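Household Tasks Draw Visitors to Stirkus Open Day

July 28, 2022
By Aslak Hägglund, Skurnside Communications Office

The Skurnside Institute for Applied Automation welcomed 200 visitors to the annual open day of the Stirkus project this week. Residents, students, care workers and representatives of local firms attended demonstrations of the methods by which everyday household work is recorded and later used to train robots.

The program opened in the Tsoukalas Building with remarks by Tormod Grønli, director of the Stirkus project. Mr. Grønli thanked the institute's industrial partner, Fostometti, for its continued support and outlined the work completed since the previous open day. He said the project had moved away from bench tests with blocks and cups and was now concerned with the kinds of work found in ordinary homes.

"A bedroom with a bag of trash on the floor and wrappers on the bed is a harder place for a machine than a factory," Mr. Grønli said. "We would like our guests to see the work as it is done, at the speed at which it is done, and to ask us whatever they wish."

Small groups then went through to the furnished rooms, where staff members carried out clearing and wiping tasks with hand-held grippers. The operator holds one of the tools in each hand and closes its two fingers on an object in the same way that a robot would. A camera on the tool records what is directly in front of the fingers. The recordings are reviewed, sorted by task and used to teach a robot arm with the same type of fingers to repeat the movement.

Bedroom session: a pair of hand-held grippers at work on packaging, with a plastic wrapper in front and a red foam sleeve at left.
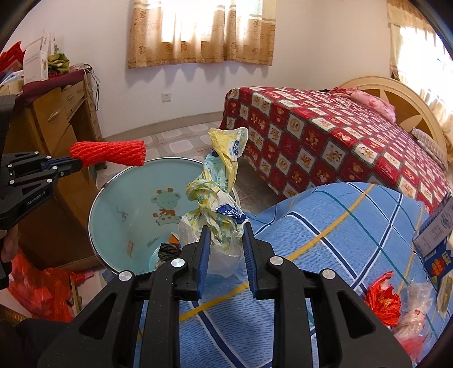 Clearing up: hand-held grippers with a wrapper and a red foam sleeve beside a round decorated bin.Guests in the bedroom session were told that soft packaging remains among the most demanding materials in the project. A wrapper changes shape each time it is touched, and a clear bag can be difficult for a camera to separate from the surface below it. Operators are therefore asked to work through a mixture of materials in each session and to leave items as they happen to fall. No attempt is made to arrange the room neatly before recording begins.

Several visitors asked why the project does not simply place a robot in the room and guide it from a control desk. Mr. Grønli replied that the institute uses both methods. Recording by hand is faster, he said, and allows a small team to work in many different homes without moving heavy equipment up and down stairs. The drawback is that a person will sometimes bend or reach in a way that a robot arm cannot follow, and recordings of that kind have to be set aside during review.

The second part of the session dealt with the cleaning of surfaces. Staff members explained that wiping a table calls for steady contact, and that the grip on the sponge must be firm enough to hold it without pressing it flat. Operators in training spend their first sessions on this task alone before they go on to mixed work. 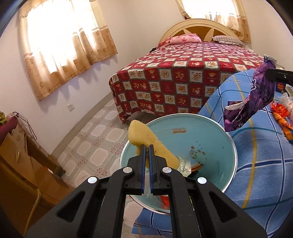
The order of the work also received attention. Under the present instructions, loose litter is removed before any surface is wiped, and larger pieces are taken before small ones. Where two tools are in use, one may hold an item while the other continues with the task. Mr. Grønli noted that these instructions have been revised several times following comments from the operators – most recently in the spring, when the section on bags and packaging was rewritten in full.

Visitors who wished to try the equipment were able to do so at a practice table in the main hall. Places were given out in the order of arrival, and all 16 were taken before the midday break. Participants received a short safety briefing and were then asked to pick up a cloth, move a paper cup and fold a small towel. The towel was widely agreed to be the most difficult of the tasks.

In the afternoon, Fostometti engineers presented their work on replaceable finger pads and answered questions on wear, cleaning and repair. A separate talk for care workers considered which household tasks might reasonably be given to a machine in the coming years and which should remain with people. The discussion ran past its scheduled time and was continued in the lobby. Points raised by the audience included the handling of medicine, the protection of residents' privacy during recording, and the noise made by robots in shared housing.

On the question of privacy, the institute stated that recordings in private homes are made only with the written consent of the household, and that papers bearing names or addresses are removed from view before work begins. A copy of the consent form was available at the information desk and may also be requested from the project office.

The Stirkus project currently holds 3000 reviewed recordings of household tasks. The next stage will extend the work to kitchens and laundry rooms. The institute is seeking households in the Skurnside area willing to take part, and is especially interested in older homes with narrow rooms, which are poorly represented in the material gathered so far. Households accepted into the study will be contacted by the project office to arrange a first visit.

Schools and community groups unable to attend the open day may apply for a guided visit in September. Groups should give the age range of their members and mention any access needs when applying. There is no charge for guided visits, although transportation to the Tsoukalas Building must be arranged by the group.

Contact: Stirkus Project Office, Tsoukalas Building, Skurnside | © 2022 Skurnside Institute for Applied Automation. All rights reserved. | Back to top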